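Two arms and a sheet of white board

The workshop at Hillis opens at seven in the evening, and by half past most of the benches are taken. Subbarao Mudaliar's is at the back, behind the drill press, where the power is better and the foot traffic is lighter.

He has been building a two-armed robot there since September. The design started as a set of plans called Dritano, shared among hobbyists, and he has changed most of it. The links were drilled full of holes to save weight. The wrists were rebuilt twice. The purple cables came off a 20-metre roll that was cheap because of the colour.
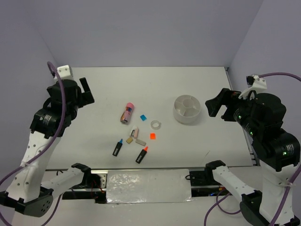 The budget was $2,000, and the servos took most of it. Mudaliar bought them in two lots, the second after he burned out a shoulder joint by asking it to hold a full paint tin at arm's length. He keeps the dead one in a drawer.

Software was slower going. He writes it at home after dinner and tests it at the workshop, which means a small mistake can cost him a whole evening. A member who used to work at Surirex, a packaging firm, showed him how to limit the current to each joint so a bad command stalls the arm before it breaks anything. "I should have done that first," he says. "I did it about fifth."

The job he has set himself is sorting. Stationery, tape, small tiles, whatever turns up — the arms should be able to pick a thing up and put it where it belongs. Round objects roll away from the fingers. Flat ones are worse, and he has printed several shapes of fingertip trying to get under them.

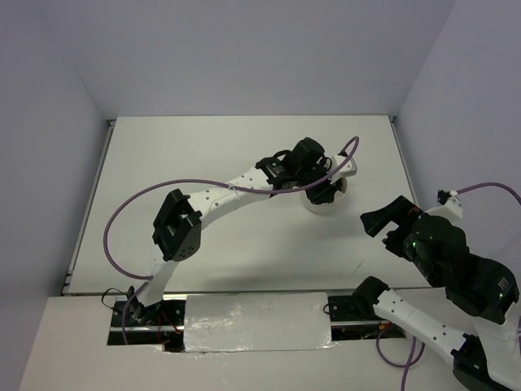
Cable routing still bothers him. Each wrist turns further than the original plans allowed for, and a loop that is too short will pull a connector out. Too long and it catches on the elbow. He leaves extra slack and checks it before each run.

His target is 100 picks in a row without touching anything himself. After that he wants 500, and then a proper cover for the slot the arms are mounted through. The Saarinen makers' fair has offered him a table, and he hasn't said yes.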